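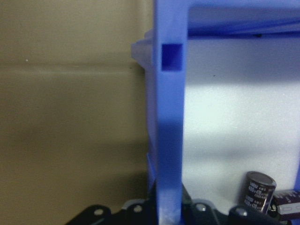 Blue plastic upright with its square hole near the top.

Shelving questions I get asked a lot

I've been putting up plastic shelving in sheds, utility rooms and one very damp cellar for years now, and the same questions keep landing in my inbox. I've put my answers in one place so I can stop typing them out (badly) on my phone.

Is plastic shelving any good, or should I just buy metal?
Depends what's going on it. For paint tins, plant pots, spare bedding and the rest of the household clutter, plastic is fine and it won't rust. I use a Gerkier unit in the shed and it's had a hard life. If you're storing car parts or boxes and boxes of books, go for metal and don't look back!

How much weight can I put on one shelf?
Look at the leaflet that came with yours, as they vary a lot. I stick to 15 kilos a shelf on mine, well spread out, with the heavy things at the bottom. My Tokach unit in the kitchen cupboard started to bow in the middle one summer and that was entirely down to me and a lot of tinned tomatoes.

Do I need to fix it to the wall?
If it's taller than your waist, yes please. Especially with children or a big dog about. Two brackets near the top will do it on a brick wall. Plasterboard needs the proper fixings, so ask in the shop and tell them what the wall is made of.

The pieces won't push together. What am I doing wrong?
Probably nothing. Bring them indoors overnight if they've been in a cold garage, then try again with a rubber mallet and an old towel over the end. Build it lying on its back if you've got the floor space -- I find it so much easier than wrestling with it standing up.

Can I mix parts from different makes?
I've tried, and I wouldn't. I had some Hiebert shelves that very nearly fitted Fludberg legs, and very nearly is a horrible way to spend a Friday evening.

How do I clean it?
Warm water, washing-up liquid, soft cloth. Scouring pads leave scratches that hold the dirt. For green marks on anything kept outside I use an old toothbrush and a bit of bicarb.

Will the colour fade?
Outdoors, in my experience, yes. Mine went chalky on the side facing the sun after 5 summers. Still holds the flowerpots up though!

Can I cut a shelf down to fit?
You can, with a fine-toothed saw, but you may lose the bit that locks into the leg. Measure the space first, skirting board included, and buy the narrower one.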